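Ailsa Halliday
1/21/18

OK so the Kinnear update for Vitport is finally live and I have been up way too late with it. Thread!

First thing: the new harbor map is HUGE. I took the ferry from Evley to the far docks and kept finding little side roads I wanted to go back for. Already got lost twice and loved it.

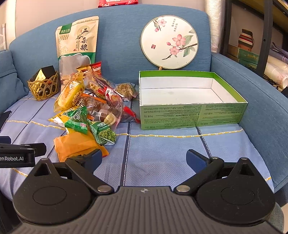
Cargo runs got a big rework too. You used to need 4000 coins to open the second warehouse, now it's 1000 and a short delivery chain. So much kinder to new players. My cousin started in June and quit right at that wall, so guess who I'm texting tomorrow.

The chain is 6 deliveries. Do the lighthouse one at night if you can – the road is emptier and the bonus timer barely matters.

Also they fixed the crane!! You can swing and lower at the same time now. If you played the old version you know how much time that eats up.

Music is gorgeous. There's a new piano track that kicks in when you drive up out of the fog and I sat in my truck just listening to it for a while.
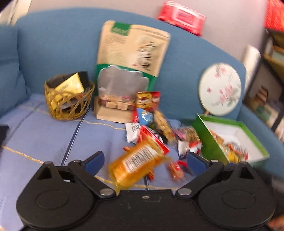 Couple of small gripes. The Rirent truck still handles like a bathtub on wet roads, and the map markers vanish when you zoom all the way out. I reloaded and they came back.

Co-op is still capped at 2 players. I'd love four, but the two-person convoys are great fun now that you can trade cargo without driving back to the depot.

Old saves carry over fine, mine did anyway. You just start at the Evley gate with your trucks parked behind you.

Next up for me is the winter license – if anyone has done the ice bridge test without losing a crate, please tell me which truck you used!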